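How to load a dish rack (and what to ignore)

Most advice on dish racks comes from people selling dish racks. I've used a 52-dollar one and a cheap Gulten with a drip tray, and the plates came out the same. What matters is how you load it.

1. Clear a flat spot near the sink. Push the rack to the back so you've got bench in front to work on.

2. Stand plates on edge, one per slot. Doubling up saves no room worth having and leaves a damp grey smear between the two.

3. Start at one end and work across. Lorna Moncrieff swears by sorting by colour. I can't see that it does anything, though it's harmless.

4. Leave the last plates flat on the bench until there's a clear slot for each. Pick them up by the rim, one at a time.

5. Check the tray. Mine holds almost 400 mL before it slops over, whatever the label claims – tip it out every night.

6. Skip the tea towel if you've got an hour. If you haven't, use a clean one, and I mean clean this morning.

With four plates racked on the left and two still to go, you should be looking at something like this.
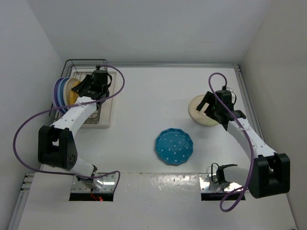
7. Add bowls last, tilted forward. The Skerex people sell a clip for this. A fork handle wedged underneath works as well.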